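Workshop Notebook, Tarkbridge Equipment Recovery Room
May 5, 2022
Entered by: Bhavana Kamath
Bench partner: Reynaldo Espiritu

Work continued on the desktop computers received from the Gunn office. The lot stands at 78 units, of which 11 have been opened and recorded to date. Today's session was given to the Dell cases and, in particular, to the order in which the drives are to be removed.

The order followed until now had the drive cage lifted out first, with the cables still attached. Mr. Espiritu reported strain on the connectors when this was done and asked that the sequence be changed. The revised order is as follows.

1. Disconnect the unit from power and hold the power button down for ten seconds.
2. Open the case and note the asset number in the Plaleo register.
3. Release the data and power cables at the drive end. Pull on the connector body, never on the cable.
4. Fold the cables back over the board, clear of the thin wire leads.
5. Press the tabs on the cage and draw the drive out.
6. Bag and label the drive before the next case is opened.

Thin leads to the board headers are to be left seated unless the board itself is being withdrawn. Two were pulled loose last week and had to be traced again, which cost the better part of a morning.

Memory modules are to be recorded separately – size and slot – and placed in the antistatic tray. The latches at the ends of the slots are brittle on the older boards and should be opened with a fingertip only.

Drives go to Femen for erasure in one shipment. The transfer form has 60 lines per sheet, so a second sheet will be needed for this lot. Case 274 is on hold until its asset number can be confirmed with Gunn.

Outstanding: antistatic bags, small size; replacement wrist strap for the second bench; reply from Femen on the collection date, which was first given as August and should be earlier.
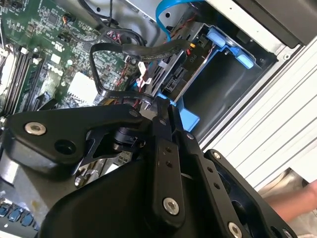
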